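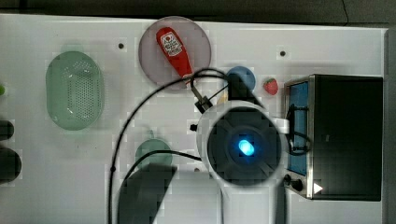

Tuesday, kraut notes

Opened the Rustulham cabbage jars after lunch and I'm writing it up now while I still have the smell of them in my sleeves. Jörg, you asked for the weights, so those come first. The other half of the batch will wait until you're back, since I know you want to be there for the tasting and I would never hear the end of it otherwise.

- Jar A, salted by hand and squeezed: 871 g at packing
- Jar B, salted and left under a plate overnight, then packed: 779 g at packing

Both went into the same size of jar and both came from the same heads, outer leaves off, cores saved for soup. I had expected B to be the lighter one because so much of its water had already gone into the bowl, but I hadn't expected to see it so plainly when the two stood side by side on the shelf. A had brine right up over the cabbage within a few hours. B looked a little short, so I poured back some of the liquid I'd kept (please do keep it, it is so much nicer than topping up with fresh salt water) and it was fine from then on.

Smell: A is sharp and clean, with that green-apple note we liked last winter. B is rounder, a touch sweeter, and I thought there was a bit of caraway in it, though I put none in. Could be the board. I'd been grinding seed on it for the Prataneo rye and I may not have scrubbed as well as I should have.

Crunch: B wins easily. I went back and forth between them several times, more than was strictly needed for science, and it held every time. Rainer Fuchs came by for his bread tin and I made him try both without telling him which was which. He picked B for crunch and A for flavor, so that's the same answer I got, and he left with a small tub of each and forgot the tin. 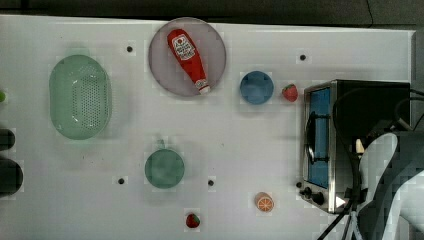 Tabletop with the oval green colander and the round plate.

Shredding. I used the Wegener slicer for most of it and a knife for the last head, when my wrist had had enough of the slicer. The knife-cut shreds are thicker and they're still pale in the middle. I don't mind this on the plate, but if we want to compare jars fairly then it all ought to be cut one way. My mistake, and I've put a dot on the lid of the jar that has the thick ones in it.

Temperature is the thing I'm least happy about. The shelf by the window was lovely in the mornings and then far too warm by four, and I moved everything down to the cupboard on day 5. Bubbling slowed right away. By day 8 it was hard to see any at all unless I tapped the glass.

One lid stuck, one of the Drokel ones with the gray seal. It let go in the end with a warm cloth around it. I've set that lid aside and would be glad of an opinion on the seal, which feels stiff to me.

To do next:

- red cabbage, salted overnight like B, squeezed a little before packing
- same knife or same slicer for the whole batch
- cupboard from the start
- scrub the board!
- more of the coarse salt, we're nearly out
- Rainer's tin is on top of the fridge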